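Pajama weather isn't over: folding, sizing and the February swap

18 Feb 2023
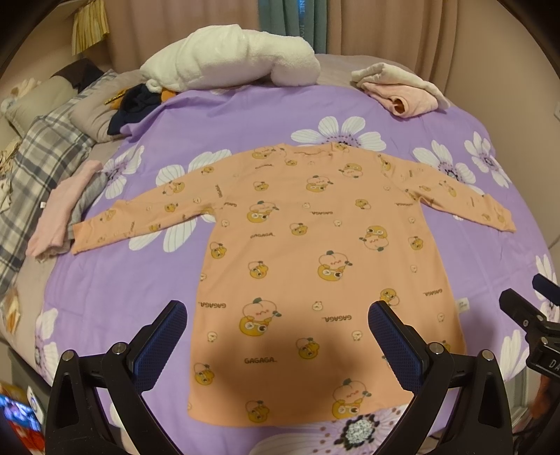
Quick one this month, the swap is coming up fast and I have bags everywhere. Main thing is sleepwear. We got a lot of it in from the Andarby drop box and almost none of it was folded, so I've been doing tops on the bed all week. Before you fold, lay the thing out flat. All the way flat, sleeves out to the sides, collar at the top. It takes a few seconds and you find everything that way. Stains, popped seams, cuffs that have gone baggy. Busy prints hide a lot, and the peach-orange one with the ducks and the smiling peaches and GAGAGA.. going every which way is about as busy as they come, so run your hand over it as well as looking. Check the side seams too, there's a little white label sticking out low down on that one and those are easy to miss if you only look in the neck.

On labels. Please leave them in. I know they itch. But last time we had a whole pile with everything snipped and had to guess sizes by holding them up against each other, and we guessed wrong plenty. If yours is already cut out, write your best guess on a scrap of masking tape and stick it inside the hem. Not on the front. Tape left on the front for a week pulled the print off two shirts last winter and I felt terrible.

How I fold long sleeves, since people asked after the last newsletter:

Face down. Smooth it.
One side in to the middle, sleeve comes with it, then bend the sleeve back down so it lies straight.
Same on the other side.
Bottom hem up to just under the collar, then in half again.
Flip over so the print shows.

That's it. Ribbed collars like to curl under, so give them a tug before the last fold or they set that way in the box. If you have a different method, fine, just make it flat and about as wide as a sheet of paper. The Noiphan bins are narrow and anything wider gets jammed down the side and comes out looking slept in. Which I guess it was.

Sets. If the pants match the top, fold the pants small and tuck them inside the top, then put a rubber band around. No safety pins please, they leave rust spots. If you only have the top, send it anyway!! Odd tops go first, every time. People wear them with leggings, or with whatever bottoms are clean. Odd pants move slower but we take those too.

Washing. Wash before you bring it, and skip the scented stuff if you can. Cold water, inside out for anything printed, low heat or hang it. Make sure it's realy dry. A damp sleeve in a closed bag will smell up the whole bag and then I'm rewashing all of it in my bathtub.

What we don't need right now: baby onesies (full up, 6 bins of them), slippers, bathrobes. What we do need: anything long sleeved in bigger sizes, plain or printed, and flannel bottoms. Also bags. Clear ones if you've got them, so we can see what is in there without dumping it out.

Numbers for those who like them. The last swap moved 741 pieces, and the one before that was 882, so we're down a bit. I put it down to the ice. Would love to get back up there.

Drop off is at the Ulalar side door, same as always, bell is broken so knock. Tables go up the evening before and we could use a hand with the bins, they're heavy and the ramp is still slippery. If you can only stay an hour come for the first one. Coffee will be there, bring your own mug.

Oh and the Hison rack we borrowed has to go back right after, so don't hang your coat on it and forgt. Two people did.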